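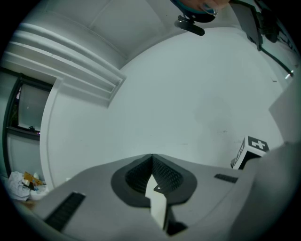
Figure 1. The grey gripper with its dark pad, white finger tip and marker cube.

3 min read

Student project report, 10 December 2025
Sepehr Sadeghi

We reviewed the Brukow hand-held gripper kit, which our lab in Flodton has had on loan since May. The kit ships with 3 printed finger sets and one marker cube. I tested it over nine sessions.

Assembly took five hours. The manual skips the cable routing, and I had to write to the supplier, Jalali, to get the missing page. The textured pad held small boxes well — smooth cups slipped more often. Replacement tips are sold only in packs of three.

I would buy the kit for a second-year course, with spare tips ordered at the same time.

We use cookies to improve this site. Accept | Settings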